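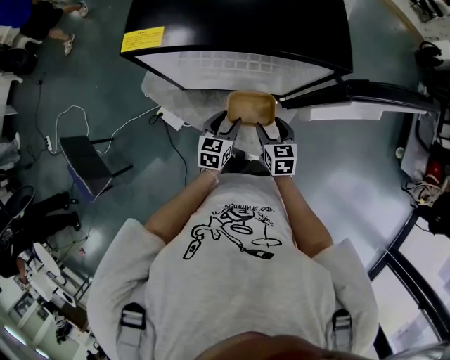 Handheld Gripper Trials – Your Questions

Do I need any robotics background to join?
Not at all! If you can carry a cup across a kitchen, you can do this. Ruth Kershaw runs the first 20 minutes with every newcomer, and most people have the feel of it before she's finished.

Which grippers are you comparing?
Two finger designs at the moment, the Vatenberg and the Wastley. The Vatenberg closes faster and is great fun on small parts. The Wastley is slower but much kinder to thin edges, so it's our favorite for trays.

What are the patterned cubes for?
They tell us where each gripper is and which way it's turned. Try to keep a couple of faces in view of the camera on your head. If your sleeve covers one, just carry on – the others usually fill in.

Why two hands?
A tray held from both sides shows up differences that one hand never will. If one jaw slips even a little, the whole thing tilts, and you feel it right away. We love these runs.

How many runs do you have so far?
292 with the tray, and we're aiming for 4000 across all objects.

My hands get tired. Is that normal?
Yes, especially with the Vatenberg, which has a stiffer trigger. Stop after 9 runs and swap with someone.

Can I suggest an object?
Please do! Send it to Indira Alva at the Ellwood desk. Soft and floppy things are very welcome.

Related
Etilance wrist camera: first impressions
Finger pads, old and new
Trigger springs compared
Setting up your head camera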